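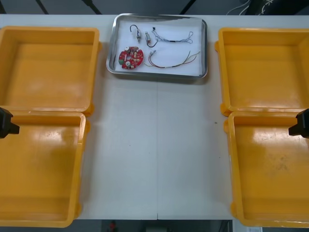

Yellow trays on the white worktable.

To: Tikerville Tenants list
Subject: Re: Water shutoff at Yazzie Court

Dear members,

The Stekham office has confirmed that the April shutoff will begin at 9 a.m. and affect all 572 units. Residents should store drinking water the evening before. Questions may be sent to this list.

Imani Mercado
Building Services

Ignacio Nguyen-Tran wrote:
> Will the shutoff include the Loltden side? Our notice
> listed only the north entrance, and it gave no
> start time.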